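Verneo compra la agencia Juhl y pone un pie en el mercado nórdico

La red publicitaria Verneo anunció el viernes 6 de diciembre la compra de Juhl, agencia independiente de planificación de medios y creatividad. La operación se cerrará cuando la autoricen los organismos de competencia y convertirá al comprador en un grupo de 3.756 empleados. Las partes no han comunicado el precio.

Juhl conservará su nombre y su equipo directivo durante al menos 2 años, según el comunicado remitido a los medios. Pasado ese plazo, las dos compañías decidirán si la marca sigue por separado o se integra en Vuvemetti, la división de medios de Verneo. La agencia adquirida tiene 80 trabajadores y no prevé despidos.

El consejero delegado de Verneo, Paora Ruawai, explicó en una llamada con periodistas que las conversaciones empezaron en primavera y que estuvieron a punto de romperse en noviembre por un desacuerdo sobre la retribución variable de los socios. «Llevábamos tiempo perdiendo concursos porque no teníamos oficina propia en el norte de Europa. Trabajábamos con corresponsales y los clientes lo notaban», dijo.
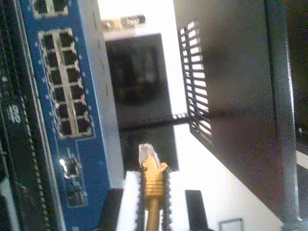 Jianhua Tian cree que el problema no eran las oficinas. Verneo perdió esos concursos por precio, sostiene, y comprar una agencia de tarifas altas no va a corregirlo. A su juicio, el grupo paga sobre todo por una cartera de anunciantes que podría marcharse en cuanto venzan los contratos actuales.

Ruawai evitó entrar en esa cuestión cuando se le preguntó por ella. Se limitó a señalar que los principales clientes de Juhl fueron informados antes del anuncio y que ninguno ha comunicado su intención de rescindir. La mayoría de esos acuerdos se renueva cada primavera, de modo que la primera prueba llegará pronto.

La compra se pagará en efectivo y en acciones. Los socios fundadores de Juhl recibirán una parte al cierre y el resto en función de los ingresos de los próximos ejercicios, una fórmula habitual en el sector. Verneo asegura que no necesitará ampliar capital, aunque sí renovará una línea de crédito que vencía el año que viene.
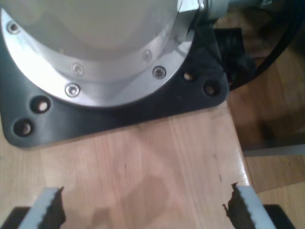
El conflicto con Dranwood

El punto más delicado del acuerdo es la cuenta de Dranwood, fabricante de muebles que trabaja con Juhl desde hace más de una década. Vuvemetti gestiona la compra de medios de uno de sus competidores directos, y los contratos de ambos anunciantes incluyen cláusulas de exclusividad.

Verneo propone mantener equipos separados, con sedes distintas y sin acceso compartido a los datos de campaña. Dranwood ha confirmado que estudia la propuesta y que dará una respuesta antes de que termine el trimestre. Mientras tanto, la campaña de primavera sigue en marcha con el equipo actual —el mismo que presentó la propuesta creativa en verano.

Una fuente cercana a la negociación señala que el contrato permite a la empresa de muebles marcharse sin penalización si cambia el control de la agencia. Verneo no ha querido comentar los términos. Sí ha precisado que el pago aplazado a los socios se revisará a la baja si la cuenta se pierde durante el primer año. 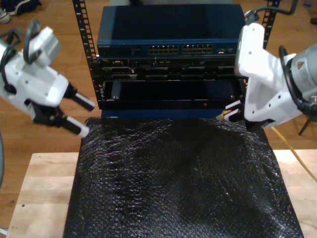
Calendario de la integración

La integración comenzará por las áreas de administración y compras. Los departamentos creativos no se tocarán, al menos en la primera fase, y los responsables de cuentas seguirán dependiendo de la dirección de Juhl. El grupo calcula que el nuevo sistema de facturación estará disponible en 31 semanas.

También se unificarán las herramientas de medición de audiencias. Vuvemetti utiliza una plataforma propia, mientras que Juhl contrata ese servicio a terceros. Los clientes podrán seguir recibiendo los informes en el formato anterior hasta que concluya el ejercicio, según el documento enviado a los anunciantes.

El comité de dirección del grupo incorporará a un representante de la agencia adquirida, todavía sin designar. Ruawai indicó que la persona elegida asumirá el desarrollo de negocio en el norte de Europa y tendrá presupuesto propio para contratar, también fuera de las ciudades donde Juhl ya está presente.

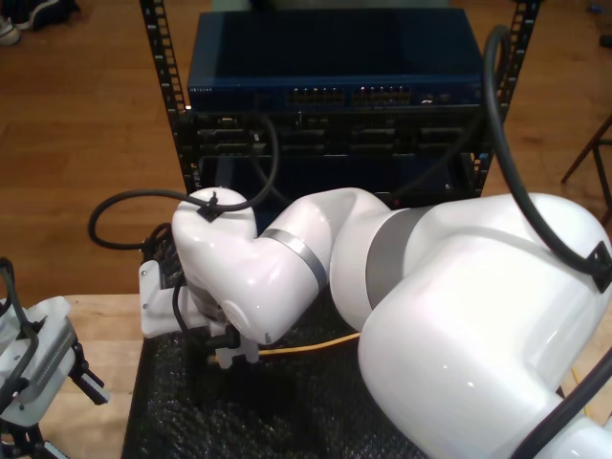 Además de la cartera de consumo, Verneo quiere aprovechar la compra para crecer entre los anunciantes industriales, un segmento en el que Juhl factura cada vez más y donde el grupo apenas tiene presencia. Se trata de campañas pequeñas, dirigidas a compradores técnicos y publicadas en ferias y prensa especializada. Una máquina industrial se anuncia ante un público muy distinto al de un sofá, y los ciclos de venta son más largos. El grupo prevé abrir una unidad dedicada a estas cuentas una vez cerrada la operación, con personal de las dos compañías. Los resultados de Juhl empezarán a consolidarse en las cuentas de Verneo a partir del cierre.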